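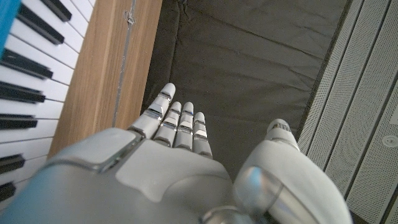
Issue 20, page 2

Hand at the Keys: Pictures from the Jostance Work

This gallery page belongs to the article on Jostance, our planning and control software for robot hands with many fingers. The article itself has the equations. On this page we keep to the work as it looked from the wrist camera, with a short note for each topic, so that readers who write software for other hands can compare with their own. The text was put together by Sekar Wattimena, with corrections from Yanti Govindasamy and Irfan Lumbantobing.

We chose a piano keyboard for the tests in February. A key has a clear position, a clear moment when it goes down, and a neighbor which must stay up. For software people this is very pleasant, because an error can be heard in the room before anybody opens the log. We are not musicians, except Yanti, who asked us several times to keep the volume low.

The wrist view
The opening picture is from the wrist camera, looking over the back of the hand toward the fingertips. The four fingers are close together and the thumb stands apart on the right. The keys are on the left side, with a wooden panel next to them. It is a small view and the hand takes a large part of it. All the perception work described below had to be done with views like this one.

Finding the keyboard
The first module of Jostance looks for the long straight borders between white keys and fits one plane to them. The black keys are used afterward, to decide which group of keys we are looking at. A run of white keys without enough black ones beside it can belong to more than one place, and then the module must keep several answers open. The early version took the best answer immediately. It was wrong by one octave on many mornings, and it was wrong with great confidence. Now it carries the open answers forward until the arm has moved enough to separate them.

Glossy parts
The joint rings of the hand are polished silver and they reflect the light. Our segmentation first treated such bright spots as separate small objects, which the planner then tried to avoid. So the hand was avoiding itself. Irfan solved it by drawing the expected shape of the hand from the joint angles and removing that region before segmentation starts. The drawn shape is made slightly larger than the real hand. We lose a thin border of useful pixels, and we accept this.

Dark cloth, pale fingers
Beyond the fingertips there is dark gray material with folds in it. The pale fingertips stand out well against it, and for checking the calibration this is the best background we know. We compare the drawn outline of each fingertip with the edge found in the camera view. If the difference grows during a session, the operator gets a warning in the Kesance console. The folds sometimes make false edges, so only edges near the expected outline are counted.

The thumb
In Jostance the thumb has its own planner. We tried for a long time to treat it as a fifth finger with unusual limits, and the code became full of exceptions which only Ilham Manurung could read. Ilham himself proposed to throw it away. The present thumb planner is short. It receives the plan of the four fingers as a fixed fact and searches for a thumb path which stays free of them. When it finds none, it sends the request back and the four fingers must be planned again with more space.

Order of the fingers
The planner may choose which finger goes to which key. The cost is made from three parts: the travel of the wrist, the travel of the finger, and a penalty for crossing. At first the penalty was too low and we received plans which were correct on paper and looked very uncomfortable. Aisyah Wattimena raised it until the plans looked reasonable to her, and then she wrote a proper test so that it does not depend on her taste anymore. The test set has 1743 short note sequences. It runs each night on the Goh machine, and the result is waiting in the morning.

The control loop
Below the planner there is a simple loop which follows the joint path and watches the motor current. A key is counted as pressed when the current rises in the expected way, and the finger is then told to stop pushing. We set the time limit for this at 40 milliseconds. With a longer limit the finger continued to push into the bottom of the key, which is bad for the key and also for the finger. The loop does not use the camera. Vision is too slow for it, and the tip often hides the point of contact.

Replay tool
The tool we use most was not in the original plan. It is called Falivwood, and it replays a recorded session with the camera view on one side and the planner state on the other. One can stop at any moment, change a parameter and ask what the planner would have done. Before we had it, a discussion about a failed run could take a whole afternoon, with each person remembering it differently. Falivwood reads only our own log format at present. Yanti is writing an importer for other formats, and she would be glad to receive sample logs from readers.

Known problems
The calibration check fails when the fingers are strongly bent, as the outline is then too short to compare. The octave question stays open for too long if the arm moves only in one direction. The thumb planner gives no useful message when it gives up, only a number, and the table of numbers is in Ilham's notebook. He has promised to type it in.

Corrections to the last issue
In the previous gallery, the note on wrist motion said that the path is smoothed before the collision check. The order is the opposite: the collision check is first, then the smoothing, then a second check. We thank the reader who wrote to us. The diagram in the article had the correct order.

Credits
Planner: Ilham Manurung. Perception: Irfan Lumbantobing. Tests: Aisyah Wattimena. Falivwood and console: Yanti Govindasamy. Text: Sekar Wattimena.

Back to the article | Next gallery | All issues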